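舟か、浴槽か

私がウモント社（Ummont）に入ったのは三年前です。そのとき、日本語で書けるものは住所と買い物のメモだけでした。今は報告書も日本語で書きます。報告書には好きな形があります。目的、方法、結果、所見。この順番を守れば、私の文章は少し変でも、読む人は迷いません。

四月の初めに、私とアヨデレ・アカンデさんは指先のパッドの比較を頼まれました。手で持つグリッパーに付けるパッドです。候補は二種類ありました。プリンダム社（Prindum）の灰色で平らなものと、ミハルスキ社（Michalski）の青くて溝のあるものです。値段はほとんど同じで、どちらの営業の人も、自分のほうが長持ちすると言いました。

「では、つかんでみるしかないですね」と課長が言いました。

課長の言葉はいつも短いので、私は課長が好きです。長い言葉は、家に帰ってから辞書を引かなければなりません。

私たちは二階の小さい部屋を使うことになりました。窓が大きく、午前中はとても明るい部屋です。しかし壁が冷たくて、四月でもヒーターが必要でした。アヨデレさんは暖かい国で生まれて、寒い国で大学に行った人です。それで寒さに強いのかと聞くと、「寒い国では建物の中が暖かいんです」と答えました。日本の建物は中も寒いです。その点で私たちの意見は一致しました。

作業は単純でした。箱の中に物を置く。グリッパーを手で持って、つかむ。上げる。置く。その間、開閉の幅と指にかかる力が、プルテント（Prutent）という記録ソフトに入ります。一回ごとに、画面の欄に物の名前を書き、「保持」か「滑り」かを選びます。そして次の物に移ります。

最初の日は灰色のパッドから始めました。私がつかみ、アヨデレさんが入力しました。昼に交代しました。午後になると、私の親指の付け根が痛くなりました。グリッパーのばねは、一回だけなら軽いです。百回目には別の道具のようになります。

「手の痛みの欄がありませんね」とアヨデレさんが言いました。

「備考に書きましょうか」

「『人間、滑り』と書いてください」

私は笑いましたが、備考には書きませんでした。備考の欄は部長も読むからです。

三日目に、名前の問題が起きました。

つかむ物の一つに、ピンク色の小さいプラスチックのおもちゃがありました。私が子どもの店で買ってきたものです。つるつるして、軽くて、縁が曲がっているので、よい試料になると思いました。私は入力の欄に「舟」と書いていました。午後、アヨデレさんが入力をする番になって、夕方に私が表を見ると、同じおもちゃが「浴槽」になっていました。

「これは何ですか」と私は聞きました。

「浴槽です」

「舟ですよ。こどもがお風呂に浮かべる舟です」

「お風呂に浮かべるものがお風呂の形なら、おもしろくないですか」

「おもしろくなくてもいいです。同じ名前でなければ、集計ができません」

アヨデレさんは少し考えて、「それなら浴槽に直しましょう」と言いました。私は、それなら舟に直しましょう、と言いました。同じ文を使って反対のことを言うのは、外国語ではとても便利です。文法を考えなくていいからです。

その日は決まりませんでした。私たちは二つの名前のまま帰りました。

家で、私は夫に話しました。夫は日本人です。夫は私の描いた絵を見て、「石けん置きじゃないの」と言いました。私はその意見を会社に持っていかないことにしました。

次の週、灰色のパッドの記録が終わりました。全部で1,761回でした。本当はもっと多く取る予定でしたが、平らな面がだんだん光ってきて、くるみがよく逃げるようになったのです。くるみは固くて丸くて、殻にしわがあります。しわがあるのでつかみやすいと、私は最初に予想しました。報告書の「予想」の段落にもそう書きました。しかし平らなパッドで端のほうをつかむと、くるみは回って、箱の壁に当たって、こつんと言います。その音がするたびに、アヨデレさんは黙って「滑り」を押しました。一日中黙って押すので、私は自分が試験を受けているような気持ちになりました。

「たまに『惜しい』と言ってもいいですよ」と私は言いました。

「『惜しい』の欄がないので」

そのころ、私は彼のことがよく分かりませんでした。冗談を言う人なのか、まじめな人なのか。日本語で話すとき、私たちは二人とも自分の本当の速さではありません。彼の英語は速くて、私の英語は遅いです。私の母語は彼には一つも分かりません。日本語だけが、二人とも同じくらい下手で、同じくらい気をつけて歩ける道でした。

パッドを青いほうに替えた朝、私は七時に会社に着きました。ねじを全部締め直すために早く来たのですが、アヨデレさんはもう部屋にいて、自分のグリッパーを開けたり閉じたりしていました。この週からは二人で同時につかむ予定でした。一人が物を置いて、もう一人がそれを取る。手から手へ渡す動きも試す。入力は後で、記録を見ながらまとめてします。

「軽いですか」と私は聞きました。

「同じです。でも音が違います」

彼が閉じると、溝と溝が合って、小さい音がしました。灰色のときはしない音です。私はそれを「所見」に書こうと思いました。でも、どう書けばいいのか分かりません。「かちり」ではないし、「ぷつ」でもないのです。日本語には音の言葉がたくさんありますが、私のほしい音の言葉はいつもありません。
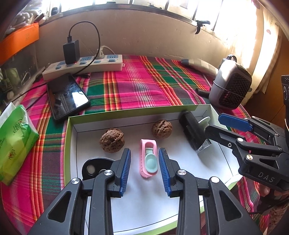 名前のことを、私はその週、一度も口に出しませんでした。入力が後になったので、つかんでいる間は、物を名前で呼ぶ必要がないのです。私たちは「それ」と「次」だけで話しました。青い溝のある指を大きく開いて箱の上から下ろすと、ピンクの縁がちょうどその間に入ります。そのとき、中にはまっている薄い緑色の楕円の部分がよく見えました。座る所のようにも見えるし、たまった水のようにも見えます。私はそれまで縁ばかり見ていました。縁を見れば、舟です。中を見ると、少し自信がなくなります。箱の奥にはくるみが二つあって、くるみには何の議論もありません。私はくるみがうらやましいと思いました。

「アヨデレさん」と私は言いました。「緑のところは水ですか」

彼のグリッパーが、箱の右のほうで止まりました。

「水だと思っていました。あなたは何だと思っていましたか」

「何も思っていませんでした」

「では、舟には水が入っていていいんですか」

「よくないです。沈みます」

彼はうれしそうな顔をしませんでした。私は、うれしそうな顔をされると思って準備をしていたので、少し困りました。代わりに彼は、グリッパーの先を少し動かして、緑色の小さい出っ張りの近くを指しました。

「でも、こちらは何でしょう。私はずっと蛇口だと思っていました。今日見たら、舳先の飾りかもしれない」

「へさき」という日本語を、私は知りませんでした。彼は説明しようとして、両手がふさがっていることに気がつき、あごで前のほうを示しました。私はそれで分かりました。舟のいちばん前です。浴槽だと言っていた人が、私の知らない舟の言葉を知っていたのです。

「どこで覚えましたか」

「あなたが舟だと言うので、調べました。反論する前に、相手の言葉を調べたほうがいいでしょう」

私は浴槽の言葉を何も調べていませんでした。

その日の昼、私は休憩室で辞書を開きました。湯ぶね、という言葉がありました。お湯を入れる大きな入れ物、浴槽。漢字では「湯船」または「湯舟」と書くそうです。三年も日本に住んで、毎晩入っているのに、そこに舟という字があることを、私は一度も考えたことがありませんでした。

私は紙に「湯舟」と書いて、部屋に戻って、アヨデレさんに見せました。彼は長い間それを見ていました。それから、コンピューターのところへ行って、古い行から直し始めました。「舟」を「湯舟」に、「浴槽」を「湯舟」に。一度に置換する機能があるのに、彼は最初の十行ぐらいを手で直しました。私は止めませんでした。

青いパッドの記録は、終わりの日までに3,793回になりました。灰色の倍より多いです。滑りの割合は、くるみでは大きく下がり、湯舟では少しだけ下がりました。薄い縁に溝が合わないことがあるからです。溝の間にほこりがたまるので、毎日の掃除も必要です。私はそれも書きました。部長は青いほうに決めたいようでしたが、掃除の段落を二回読みました。

報告書の最後の確認は、課長がしました。課長は赤いペンで助詞を直して、表のところで止まりました。

「この湯舟というのは、何ですか」

「ピンクのおもちゃです」と私は言いました。

「石けん置きかと思いました」

アヨデレさんが私を見ました。私は夫のことを話していなかったので、この意見が二票目だということを、彼は知りません。私は課長に、試料の名称はすでに統一しました、と答えました。とても正しい敬語で言えたと思います。

課長はうなずいて、次のページに進みました。次のページは手の痛みについてです。私が入力した覚えのない行が一つあって、備考の欄に「人間、滑り。四月、午後」と書いてありました。課長はそこに赤い線を引きかけて、ペンを離し、助詞のない文だから直すところがない、と言いました。

午後、私たちは部屋を片づけました。ヒーターは次の人のために残しました。アヨデレさんがグリッパーのねじをゆるめて、青いパッドを一枚ずつ外し、私はそれを歯ブラシで洗いました。溝は思ったより深かったです。

「次は何の比較ですか」と私は聞きました。

「カメラだそうです。物は同じでいいと言われました」

私はくるみを袋に入れ、それから湯舟を入れました。アヨデレさんが袋に貼る札を書いていました。彼の漢字は私のより上手です。「舟」の字の点を二つ、ゆっくり打ってから、彼は私にペンを渡しました。くるみのほうは、私が書きました。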